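Jusero - progress note for Dudent, November

Quick one, sorry, the full tables follow with the invoice. We now have more than 470 simulated runs saved, up to the standard agreed at Kanaan. Real-arm runs still behind, 9 so far. Wrist cable again. Jumton are sending a new one.

Room layouts: 6 done, 3 still to build. Each gets its own lighting setting and its own furniture.
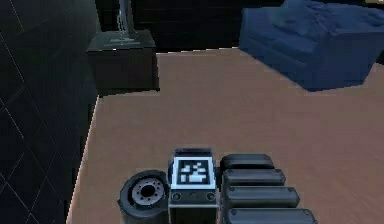 Labelling is the slow bit. Every run needs a start, an end and a plain sentence saying what the hand was meant to do, and the sentences are all over the place. Rewriting the guide this week. Also want more variety in the backgrounds, the living room set has the blue armchair and the lamp on its side table but bare floor between them, so not much for the learner to steer round. Will add clutter there first. Marker on the palm stays as it is for now, changing it means redoing the tracking setings.

Spend is on budget. Need a yes from you on the extra storage before we start the next batch.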